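Brendura: Spring Progress Report to the Flonach Fund
March | By the Vescombe project office
18 shares | 3 comments

This report covers work on the Brendura dashboard unit since our last update. It follows the headings in the grant agreement, except that testing comes first, as the Fund requested after the previous report.

Road testing

Brendura units are now running in 13 delivery vans. The vans belong to two local operators and do ordinary routes, mostly short trips with many stops. Between them the units have logged 2,775 hours of driving. Each unit records battery voltage, cabin temperature, restart events and the time it takes for the rear camera feed to show on the screen after the driver selects reverse.

Start-up time is the measure we committed to in the grant agreement, and it has improved. The rear camera feed now appears before the rest of the menu has loaded. In the autumn build it waited for the menu, and drivers complained about it more than anything else. The change was made in the boot sequence and needed no new hardware.

Cold starts are still a problem. On vans with older batteries, the voltage drops far enough during cranking that the unit restarts, and the driver then sits through the start-up screen a second time. We have tried a longer hold-off delay. It cures the restarts but makes the screen feel slow on every other van. The fix we prefer is a larger capacitor on the power board, and that is in the next board revision.
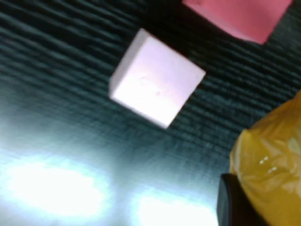
Pale block on dark ribbed cloth.

Hardware

The second revision of the main board came back from Prieto in working order, with one fault. The connector for the steering wheel controls was placed too close to the mounting bracket, so the plug can't be seated fully with the bracket on. Installers have been fitting the plug first and the bracket second. That works for a trial but we don't want it in production. The third revision moves the connector and adds the capacitor mentioned above.

We also changed the screen. The original panel was hard to read in low sun and the maker has stopped taking small orders. The replacement is brighter, uses the same ribbon cable and draws slightly more current. Heat has been checked on the bench with the vents blocked and stayed within limits. It has not been checked in a parked van in summer, for obvious reasons, and we would like to keep a small part of the test budget open for that.
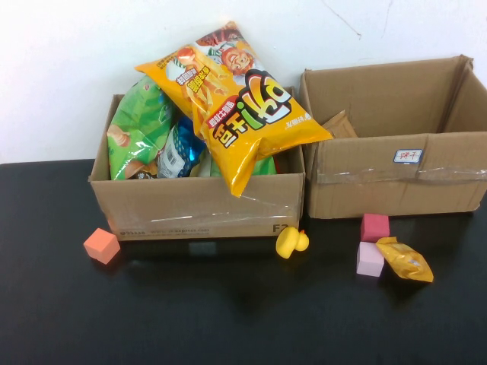 Installation kits are the area where we lost the most time. Each kit holds a unit, a harness, a bracket and a bag of fixings, and the harness differs by van model. Kits for the trial went out with the model written in full on a small paper label, and twice the wrong harness reached an installer who had already taken the dash apart. The production kits will carry a short printed code, large and black, set in the lower right of the front panel like the F2 on the carton, where it can be read with the box open and sitting on a bench. The full model name will still be on the packing slip. Prieto has agreed to print the codes at no extra charge if we supply the artwork with the order.

Software

The update system is in place. A van can now take an update overnight over the depot wireless network and fall back to the previous version if the new one fails to start. We forced failures on the bench by cutting power partway through, and the fallback worked each time. In the field it has been used once without our intending it, when a depot lost power -- the van started normally on the old version in the morning.

Phone pairing is behind. Pairing works for most of the drivers' phones, but a phone that was last paired with a different van sometimes connects for calls and not for navigation audio. We know where the fault is and have a patch in testing. The voice command feature has been put on hold until pairing is finished. Drivers have not asked for it, and the grant agreement lists it as optional.

Budget

Spending is within the approved total. Board work cost more than planned on account of the third revision, and travel cost less. We ask permission to move the unspent travel money to hardware. A revised table is attached to the copy sent to the grants office.

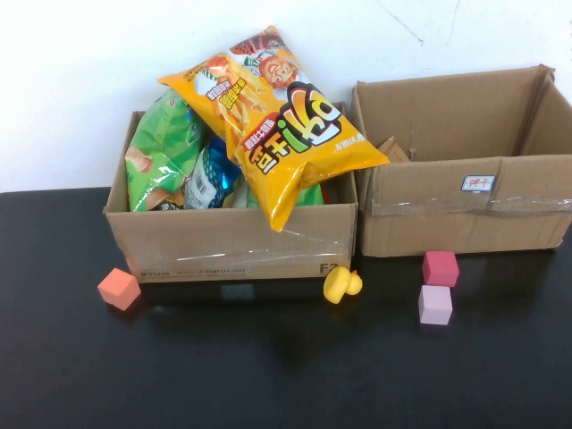 Reading time: 4 min

Next period

The third board revision goes to Prieto first. Once samples pass the bench tests, we will place the order for 250 units, the quantity set out in the agreement. We don't plan to order earlier to save on the unit price -- a second connector fault across the whole batch would cost far more than the discount.

Both operators have agreed to keep their vans in the trial. One has asked to add a refrigerated van, where the power supply is noisier, and we have said yes.

Two decisions are needed from the Fund before the order is placed:

- approval of the move from travel to hardware
- confirmation that voice commands can stay on hold

The next report will include the results from the refrigerated van and the first readings from the new power board.

6 likes | 3 comments | Share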